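Unit 7: Comparing Grippers for Bin Picking
Course notes, prepared by Yae Miyazaki. Lab part with Reiko Minami.
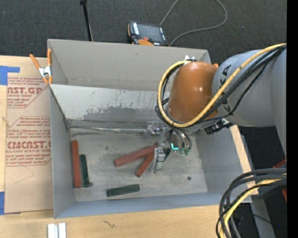
7.1 What we compare

In this unit we try two grippers on the same arm and with the same bin. The first is the Irness two-finger gripper. The second is the Vakar suction cup. The blocks are red and green, and they have different lengths. Please do not change the camera or the controller settings between the two tests, or the results cannot be compared.

7.2 Why blocks near each other are difficult

A finger needs free space on both sides of the block. When two blocks meet at one end, like the two red ones in the middle of the bin, the space becomes small on one side. A block that stands close to the wall gives the same problem. The suction cup only needs a flat top surface, but it may lose the block if the arm moves too fast.

7.3 Results from the December course

We made 1,702 picks in total. The Irness gripper did 983 of them and the Vakar cup did 719. The numbers are not equal, so please compare the success rate and not the count of good picks.

7.4 Lab task

Put 9 blocks in the bin by hand, without order.
Run the Nomura pick program until the bin is empty or the program stops.
Write down each failed pick and its type: missed, dropped, or touched the wall.
Change the gripper, calibrate the tool center point again, and repeat.

Keep the pendant in your reach during the whole run. The report form is in the Wurnen folder, and one form per group is enough.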